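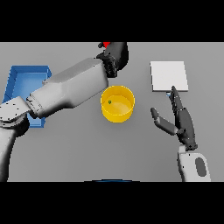

The umbrella numbers can't be right, according to one reader of the last release, because no ferry line on earth could lose that many umbrellas in a single winter and still have dry passengers. We checked against the ledgers. The numbers are right. The passengers, presumably, were wet.

Search this project Go
Print | E-mail
30 Dec 2022 by the Irka maintainers

Irka: the Nurngate ferry lost property ledgers

Irka is a plain text transcription of the lost property ledgers kept at the Nurngate ferry landing. It has 1,254 entries, one per row, covering everything from gloves to a crate listed only as "crate, heavy, ticking stopped." It was typed up by hand from scans, and the typing was done in the evenings, so please be kind about the later pages.

The ledgers were kept by several clerks with several ideas of what a ledger is for. One of them described every item with care, down to the state of the lining. Another wrote "hat" on one line after another for most of March. Both are transcribed faithfully.

What's in the box

entries.csv - the ledger rows
clerks.csv - a guess at which clerk wrote which row, based on handwriting and mood
marginalia.txt - things written in the margins, mostly complaints about the stove
sample.csv - up to 100 rows, picked for variety, for people who want to poke at the thing before downloading all of it

Columns in entries.csv

row_id: Our number. The clerks had numbers too, but they started over whenever a new ledger was bought, and once in the middle of a page for no reason we can find.

item_raw: The item exactly as written, spelling included. "Umberella" is not our typo. Please stop filing it.

item_clean: The item as we think it was meant. Of all the rows, 284 are umbrellas here, after merging umbrellas, brollies, parasols and one "rain stick." The last of these may have been a musical instrument. We argued over it and then it was late.

found_where: Deck, saloon, landing, or "other." Other is doing a lot of work. It includes the engine room, the inside of a lifeboat, and a goat cart.

claimed: Yes, no, or blank. There are 872 rows marked no. Blank means the clerk went to lunch, as far as we can tell, and it should be treated as missing and never as no.

remarks: Free text. The best column by a distance, and the hardest to do anything sensible with.
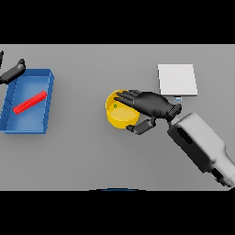 Fig. 1. Blue tray on a gray tabletop (computer rendering).

How it was made

The ledgers were scanned by Bouazza, a small copy shop that had never been asked to scan anything that smelled like that before. Two typists worked through the scans separately, and their versions were compared. Where they disagreed, they sat down together with the page and a lamp. Where they still disagreed, the row has a question mark in item_clean and there was a bit of a silence.

A few pages were stuck together with something. We got most of them apart. The ones we didn't are listed at the bottom of clerks.csv, under the heading "stuck."

Owners' names have been taken out. The clerks were free with their opinions of passengers, and some families still live along the shore. The opinions stay in wherever they can't be pinned on anybody, so you will find "owner very rude about this glove" with no clue as to the owner, and just the one glove.

Good uses

Looking at how people described everyday things when they were bored. Teaching beginners to clean a messy column. Checking whether a spelling fixer can survive contact with the second ledger. Somebody at Gururau, the walking club, used the remarks column as a bad weather quiz and reports that it went on too long.

Bad uses

Please don't use Irka to work out how honest people are. The claimed column tells you who came back and asked, and the office was only open when the ferry was out. Don't use it for prices either. The clerks did put values on things now and then, and one of them valued a wet cardigan above a clock.
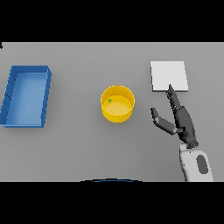 Known problems

The months are solid but the days are not. One clerk dated by the tides, and we have left those dates alone on the theory that somebody out there will enjoy them.

Handwriting in the last ledger leans so far to the right that "boot" and "book" can't be told apart. We went with boot if it came as a pair. This means that a person who lost a pair of books is now down for boots, and we apologize to them.

The word "usual" shows up in item_raw all over the second ledger. We don't know what the usual was. It was always claimed.

Changes since the last release

Fixed the goat cart, which had been filed under landing. Put back the marginalia about the stove after several requests. Removed a duplicate hat - we think it was a duplicate.

License and fixes

Free to use, share and change, as long as you say where you got it. Send corrections with the row_id and a note on which word you think is wrong. Corrections to the clerks' grammar will be read with interest and left where they are.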